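I've been meaning to have a moan about success rates for months, and the Galau paper has finally pushed me into it.

If you missed it, they trained a two-armed setup on 800 demonstrations and got a very nice number at the end. Lovely work, I mean that! But the number is one number. A run either counts or it doesn't, and everything interesting about how two arms share a small object gets squashed flat into a tick or a cross.

I spent most of January watching our own runs back, 241 of them, with a mug of tea and a spreadsheet (my colleague Silvana Leite thinks I've gone a bit odd). What got me was how different the ticks were from each other. In some, one gripper held steady and the other did the fiddly bit. In others the two of them were practically arm-wrestling and the thing ended up in the right place by luck. Same score, same line in the table. 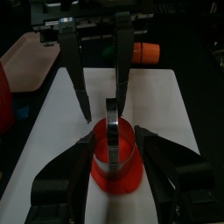 And you only really see this from the wrist. Our overhead view is fine for telling whether the job got done, but it's hopeless for telling who was doing the pushing. When the fingers are a hair's breadth from the metal you want to be down there with them. I now think any paper on two-arm work should put out its wrist footage, the ugly runs as well — maybe the ugly runs first.

Tarek Ramadan argued with me over this at lunch. His view is that people want to compare methods, and you can't compare a pile of videos. Fair enough, I can't either. But we sorted 139 of our ticks by hand into "clean" and "scrappy", and over a third went into scrappy. It took an afternoon and a lot of biscuits. Two columns where there used to be one, that's all I'm asking for.

I'll be trying it on the Cherkaoui tasks next, once I've talked Silvana into doing half the sorting.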